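Minutes — Online Schedule and Headlines Working Group
Friday, November 5, 2021
Erance News Service, Holroyd office, second floor

Present: Phyllis Pilkington (chair), Natalie Sowerby (news desk), Bradley Stockdale (feeds and archive), Declan Whiteley (broadcast listings)
Apologies: Malcolm Wainwright

1. Previous minutes
The September minutes were accepted with one correction. Item 4 should read "repeat listings", not "repeat licences". Matters arising are covered under items 2 and 5.

2. Duplicate headlines in the overnight feed
B. Stockdale reported that the wire import from Stallov is still producing duplicate entries on the world page. The matching rule compares headline text only, so a story re-sent with a changed verb or a new section label is treated as new. On the worst night in the sample, 19 entries were duplicates of items already published.
N. Sowerby asked that the rule compare the source reference first and the headline second. B. Stockdale said the reference field is blank on older items and the fallback would have to stay. Agreed to trial the change on the world page only.
Action: BS

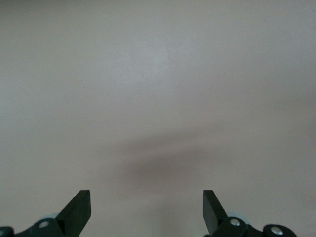
3. Page templates and contrast
D. Whiteley tabled the revised listings template. Body text passes the contrast check at all sizes. The caption colour does not. Captions are currently set in mid-grey on a light grey panel, and the difference is too small on older screens; a blurred shadow on a pale grey surface shows how little separation a reader gets when the darker tone fades out at its edges. Caption text to be changed to the darker of the two house greys. The panel colour stays as it is — the advertising slots are matched to it and any change would need a separate request.
Action: DW

4. Truncated summaries
Summaries on the front page are cut at a fixed character count, which leaves some ending in the middle of a name or a place. N. Sowerby has had complaints from two regional desks. Options discussed were cutting at the last full word, or requiring a hand-written summary for the top nine stories. The second was favoured for the daytime shifts. Overnight there is one editor on duty and the automatic cut will have to do, adjusted to stop at a full word.
Action: NS to write a short guidance note for the desks; BS to adjust the cut.
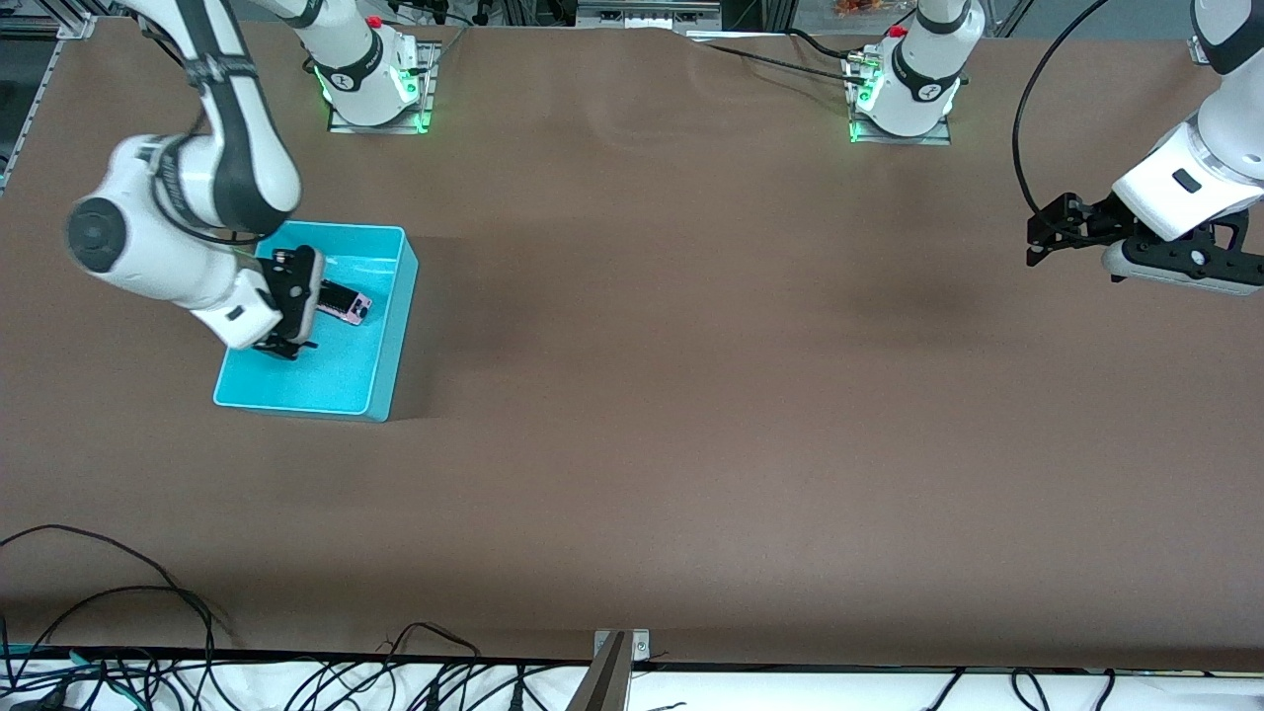
N. Sowerby added that the note should also cover attribution. Several translated items have gone out with the original outlet's name run into the headline. The outlet is to appear on the source line only, and the dash before it is to be removed.

5. Programme listings
D. Whiteley reported that repeats are now labelled separately from first broadcasts. Catch-up links expire after 16 days, but the expiry date is not passed to the page, so dead links remain visible. Serkent, the listings supplier, has confirmed that the field exists and can be switched on. There is no charge. Testing will use a batch of 50 programmes before the full catalogue is switched over.
P. Pilkington asked whether regional variations are included. They are not, and will be raised with the supplier separately.
Action: DW

6. Corrections log
Deferred in M. Wainwright's absence. P. Pilkington noted that entries must give the time of the correction as well as the date.

7. Other business
The archive search will be unavailable for one evening while the index is rebuilt. B. Stockdale to circulate the time to all desks.

The next meeting will be arranged by email. Item 6 to be taken first.

Minutes taken by N. Sowerby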